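Notes from the Clillix open day

January 2024

I had wanted to see the Clillix floor since June, when Naa Owusu mentioned that they were collecting demonstration data for garment handling without a robot arm anywhere in the loop. The open day was announced on short notice, with places for 32 visitors in two groups. I was in the second group, so the coffee was gone and the presenters had already found out which slides did not work.

The operation takes up one floor of a building that used to belong to Tradex, a packaging supplier. The loading bay still carries their sign. Clillix rents the upper level, and most of the work that matters is done off site in ordinary homes, with operators taking the hand-held grippers out in padded cases. The floor itself is for calibration, repair and review.

Parviz Farahani ran the technical part. His opening talk took 15 minutes and was mostly about timing. Each hand-held unit has its own camera, and the streams from the left and right hands have to be aligned before any of it can be used for training a two-handed policy. They do this with a sync gesture at the start of each session and a second one at the end, then check the drift between them. If the drift is over their limit, the session is set aside. I asked what the limit was and he gave it in frames at the capture rate, which he then declined to state. Fair enough.

The interesting portion for me was the linkage. The fingers are driven through a parallel mechanism so that the pads stay facing each other across the whole stroke. On a rigid part this matters less than people think. On cloth it matters a great deal. If the pads rotate as they close, the first contact is at an edge, the fabric slides toward the open side, and you end up holding a corner of nothing. Parviz had an older unit on the bench with worn pivots, and let us close it on a dish towel next to a fresh one. The worn unit lost the towel on most tries. The fresh one held a single layer, although it needed the right approach angle.

The pads are replaced on a schedule. Material choice is apparently a running argument between the hardware people and the operators. Soft pads grip better and wear faster; harder pads last, but they need more squeeze, and then thin knits get dragged along with whatever is underneath. The current pad comes from a shop called Ghasemi and is the fourth revision. I was not allowed to keep a used one – I did ask.

After the bench session we moved on to task design. Naa is responsible for this side and her part was the best hour of the day. The laundry set has 51 task descriptions, each about a paragraph long. They specify a start condition and an end condition and say very little about what happens between. An early version dictated the order of folds. The operators followed it exactly, and the resulting data was uniform enough to be of little use once a shirt landed in a different pose. The present version says what the finished item should look like and leaves the rest to the person.

She also talked about surfaces. Folding on a bare table is the standard lab setup and it produces clean recordings. A bed is a worse surface in every respect that concerns a gripper. It gives under pressure, so height above the surface is no longer a fixed quantity, and the cover moves when the garment is pulled. Patterned bedding adds a visual problem, with printed edges competing with real ones. Clillix wants more of this kind of data, and pays the same rate for it, which I would have expected to be higher given the effort.

Review is done in a tool called Jeltance, written in house. It plays both wrist views side by side with gripper opening plotted underneath. A reviewer marks grasp, release and regrasp, and rejects anything where a bare hand touched the garment. Visitors could try it. I marked a towel session and disagreed with the official labels in two places, both of them regrasps where one finger slid along a hem without fully opening. Parviz looked at them and said the guideline was ambiguous. He wrote it down, at least.

What I did not see was a robot running any of this. There was a short clip of an arm flattening a sleeve, at a playback speed that was not given. Training results are promised for the next open day. The hardware and the labeling are further along than I had assumed; on the policy side I have no basis for an opinion yet.

One point came up by email after I circulated a draft of these notes, so I am adding it at the end. 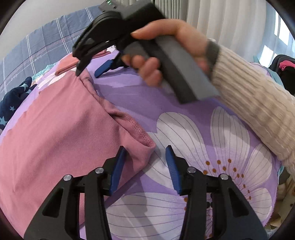 Why use hand-held grippers instead of recording people folding with bare hands?

The main reason is that the recorded motion already fits the robot. A bare hand has far more ways to hold cloth than a two-finger gripper does, and much of what it does has no equivalent on the machine. With the hand-held unit, the operator is limited to the same pads and the same stroke, and the wrist camera sees what a camera mounted on the arm would see. The cost is speed, as folding this way is slower than by hand.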